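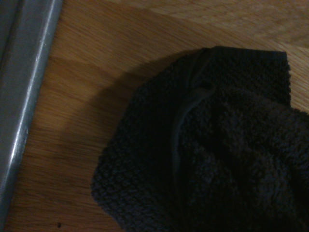
Xiaoyan Xu asked after the last lecture whether a board that has reached equilibrium can still move. It can, whenever the air around it changes. Equilibrium moisture content (EMC) is a value for one temperature and one relative humidity, and a heated building in winter has a different one from the same building in June.

Handout 4: Moisture movement in timber

Definitions
Moisture content (MC) is the mass of water in the wood divided by the oven-dry mass, given as a percentage. Green timber can exceed 100%. The fibre saturation point (FSP) is the MC at which the cell walls are full and the cavities hold no free water. For this course take FSP as 28%.

Above FSP, loss of water changes the mass only. Below FSP the wood shrinks, and the change is close to linear with MC.

Direction
Tangential shrinkage is the largest, radial is commonly half of that, and longitudinal is small enough to ignore in most joinery. The difference between the first two explains cupping in flat-sawn boards. Quarter-sawn boards stay flatter.

Worked case
A flat-sawn panel is 92 mm wide at 12% MC. Tangential movement is 0.25% of width per 1% change in MC. The panel dries to 8%.
Change in MC: 4%
Movement: 92 x 0.0025 x 4 = 0.92 mm
New width: 91.08 mm
Repeat for a radial coefficient of 0.13% and bring the result to the seminar.

Fixing
Solid panels need slotted holes or buttons across the grain. Glue across the full width of a cross-grain joint will split the panel or break the glue line. Veneer on a stable core follows the core.

Reading: Marquez, chapter on sorption, up to the hysteresis curves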